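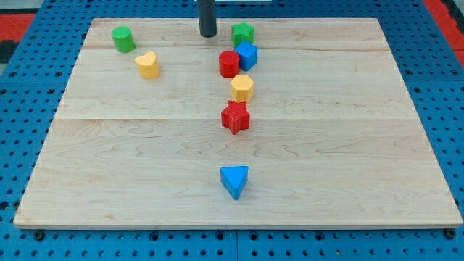

09/06/2023

I have been putting off writing about the great toy block sort-out because I wasn't sure anybody would want to read about toy blocks, and then Marisol Oyelaran asked me twice in one week what I'd done with all of ours, so Marisol, pull up a chair, this one's for you.

If you've been to our house you know the tub. It lived under the stairs and it held every block that had come into the family from both sides, plus a good amount of stuff that was never a block at all (a bath plug, half a recorder, several crayons with no paper left on them). The kids had stopped playing with it. I kept saying they'd outgrown blocks, and I really believed that, until I tipped the whole lot out on a rainy Saturday in February looking for a missing house key and both of them came running. They played for the rest of the afternoon! With the same blocks they hadn't touched in a year! So the blocks were fine. The tub was the trouble. You can't play with something when you have to dig through a layer of crayon to get to it.

That's how I ended up with a system, and I am not a system person.

First I split everything into plain and shaped. Plain means the wooden building bricks that came from my mother-in-law, and those went into a low crate in the living room where they can be dumped and scooped without anyone caring. Shaped means the little colored ones — stars, cubes, cylinders, hexagons, triangles — and those I wanted to keep together and keep small in number. They're the ones that get carried off in pockets. I have found them in boots. I once found a green one in the silverware drawer and left it there for a week because I liked seeing it when I got a spoon out.

For the shaped ones I gave us a board. It's a plain pale maple board that started life as a shelf my neighbor Everett Szabo had left over, and he was kind enough to sand it for me when he saw what I was trying to do with a sheet of old sandpaper and a lot of grumbling. It's made of planks joined side by side, with that soft wavy grain maple has, and I left it bare. I did think about painting a road on it, or a grid, or little outlines to show where each shape goes. I even drew one up. But my sister Harriet (Harriet Iwasaki, for those who only know her from the pie post) said the minute you draw outlines it becomes a puzzle, and once a puzzle is finished the kids walk away from it. I hate it when she's right about my own children.

So it's a blank board, and the rule is that shapes live on the board. That's the whole rule. They can be in a line or a heap or lying all over the place. My youngest likes to set them out in a sort of parade down the middle, stars first, and she gets very stern if you bump one. Her brother puts the triangle a long way off from everybody else and says it's the boat. I have no idea what the others are in that story. Passengers, I guess? When I asked he said "no, they're the town," like I should have known.

A few things I learned, in case you're about to tackle your own tub.

Wash them before you sort them, and do it in a mesh bag if you have one. I did ours loose in the sink and spent a long time fishing around in gray water for the last cube. Plastic ones can handle dish soap and a good soak. Wooden ones I only wipe with a damp cloth and then leave on a towel overnight, well spread out.

Don't get them to help with the sorting part if they're little. I know, I know, it's meant to be good for them. Mine sorted by "friends," and every time I got a pile going it was broken up because two of the blocks had been in a fight.

Red and green and blue and yellow turned out to be plenty. We had a few odd ones in that washed-out purple, and some orange with teeth marks, and I moved those along to the sandbox bucket. The board looks so much nicer with just the four strong colors on that pale wood. I catch myself straightening things when I walk past, or swapping the yellow hexagon to the other side, and then I get told off.

And put out less than you think you should. We keep the spares in a cookie tin on top of the bookcase and swap a couple in when interest starts to drop. I was sure they'd complain. They haven't noticed the tin is up there, or they've noticed and are waiting until they're taller.

The tub itself has gone to Dwayne Blackwood down the street, who wanted it for potting soil. He sent it off with a thank-you and came back an hour later with a hexagon that had been stuck in the bottom corner. I rinsed it under the tap and popped it in the tin.

Next up is the dress-up chest, which I'm dreading. If anyone has a good way to store a cape collection without hooks, leave me a comment, because the last set of hooks came out of the wall with a good chunk of plaster attached and I'd like to keep the rest of it.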